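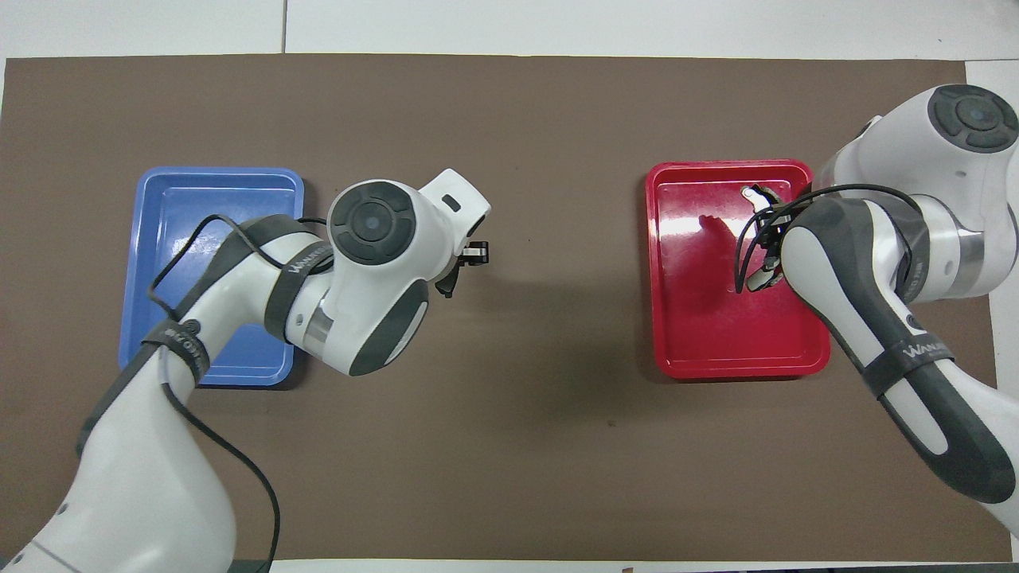 7. When an arm stops or drops out

Section 7 of the Lalham two-arm tray bench guide. Read 7.1 before touching anything. The rest can wait till the arms are still.

Most stops on this bench come down to cables. A loop of cable at the wrist catches a tray rim or the other arm, the joint pulls against it, the controller sees more load than it likes and cuts out. You get fault 421 on the panel. Sometimes a 99 straight after. Do 421 first, always.

7.1 Straight away

1. Hit the stop button. Even if both arms look still. One arm faulting does not always stop the other one.
2. Hands out of the mat area until both status lights are steady.
3. Write down the fault number and which arm. Left or right as you face the bench from the operator side. The panel clears the number on restart and you will not get it back.
4. Leave the trays where they are for now. Blue on the left, red on the right. Where they ended up tells you a lot.

CAUTION: Arms can sag when power goes off. Never put a hand between a gripper and a tray floor to "catch" it. If a gripper is hanging low over a tray, slide the tray out from underneath first, from the open side, flat on the mat.

CAUTION: Do not pull on a cable to free it while the arm has power. The arm may read the pull as load and move.

7.2 Fault 421 — joint load too high

1. Power off at the bench switch. Wait for the panel to go fully dark.
2. Look at the wrist of the faulted arm. Follow each cable with your eye from the gripper back to the first strap. Any strand hooked under a tray rim, round the gripper or jammed at a joint — that is your fault.
3. Lift the strand clear by hand. No tools. No screwdriver as a hook, people have nicked the sleeve that way.
4. Check the sleeve for nicks, flat spots or shiny rub marks. Shiny is a warning, nick is a scrap cable. Swap it, see section 9.
5. Move the arm by hand through its wrist turn, slowly, both ways. Watch the loop. It should open and close without touching the tray or the arm shell.
6. Re-dress the cable if it touches (7.4).
7. Power on. Run at 50 per cent speed for one full tray cycle, trays empty.
8. Clean run, go back to normal speed. Faults again at the same point, stop and go to 7.5.

Note: the low position over the red tray is where the right arm faults most. Wrist is bent, gripper is down, slack has nowhere to go but into the tray. On the left arm watch the loop that passes over the blue tray, it can drag on the rim when the arm swings back.

7.3 Fault 99 — gripper not answering

Usually a plug half out after a snag. Less often a broken wire inside the sleeve.

1. Power off.
2. Push the gripper plug home. You should feel it seat. Lock the collar.
3. Power on and send Open, then Close, from the panel.
4. Nothing? Wiggle test: hold the cable a hand's width behind the plug, ask someone else to send Open, move the cable gently. Fingers twitch and stop = broken wire. Replace the cable.
5. Still nothing with a new cable — gripper is at fault. Take it off and send it to Eltcombe for repair. Do not open the gripper case.

Keep fingers away from the jaws during the wiggle test. Small gripper, still hurts.

7.4 Dressing the cables properly

Do this after any 421, and any time a strap has slipped.

1. Arm in the park position, power off.
2. Undo the straps one at a time, never all at once or the whole lot falls out and you start again.
3. Lay cables side by side along the arm. No crossing under a strap. Crossed cables make a hard lump and the strap walks off it within a shift.
4. Strap just behind the wrist first. Leave slack on the gripper side for the full wrist turn and no more.
5. Next strap on the upper arm, on the straight part, clear of the joint. A strap sitting over a joint gap will be chewed.
6. Straps snug. You should be able to slide the cable with a firm pull but not with a light one.
7. Tuck strap tails under. Loose tails catch as badly as cables do.
8. Turn the wrist by hand to both ends of travel. Then bend the elbow, same again. If the loop goes tight anywhere, give it a bit more at the wrist strap.

Note: do not use plastic cable ties. They cut in, and the cut hides underneath the tie. Fabric straps only.

Note: too much slack is as bad as too little. If the loop can reach the tray floor with the gripper at its lowest point its too long.

7.5 When the fault keeps coming back

Same fault, same place, cables clear. Try in this order.

1. Tray position. Push both trays back to their marks. A tray sitting a bit high up the mat puts the rim in the way of the wrist.
2. Mat. Should be flat to the bench with no ridge. Sweep off grit and crumbs of tape, including the white strip round the edge, it all works its way under the trays in the end.
3. Saved positions. Load the Linell set again from the panel menu. Old positions creep in if somebody has pressed Save during a fault, wich happens.
4. Collision guard. Check it is ON for both arms. If it is off, do not run the bench. Tag it and report.
5. Joint noise. Move each joint by hand with power off. Grinding or a notchy feel means the joint has taken a knock. Stop using that arm.

Four 421 faults on one arm in a shift and the bench is out of use, whatever the cause looks like. Hang the tag on the switch. Ring the Beneš service desk with the fault numbers, the arm, and where in the cycle it stopped.

WARNING: Never raise the load limit to get past a 421. The limit is what stops an arm pushing through a hand.

7.6 Restart after a tagged stop

1. Tag comes off only after a service visit or a written OK.
2. Both arms to park, one at a time. Left first.
3. Trays on their marks, empty.
4. One cycle at 50 per cent, stand at the stop button for all of it.
5. One cycle at full speed, same.
6. Enter it in the bench log: fault, what was moved or changed, who restarted.

Cable part numbers and strap sizes are in section 9. Gripper removal is section 8.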